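Thread Index | Prev | Next | Reply
3 replies

Re: Stuto cell – left finger drifting again 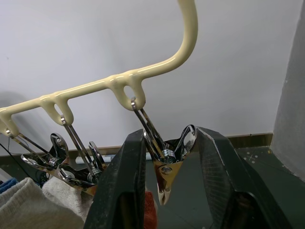 I re-zeroed the fingers this morning and the drift is down to 2 counts over 16 cycles. Boiko's manual promises zero, but the manual has never met our cell. With the rightmost clip between the fingers you can see how scuffed the left pad is, so I'm ordering a pair from Groltberg. Until they arrive, keep the close force at 190 – please.

> Force was at 271 when I logged in. Did someone on the Flolludard list think it was a vise?

I have no comment on the vise.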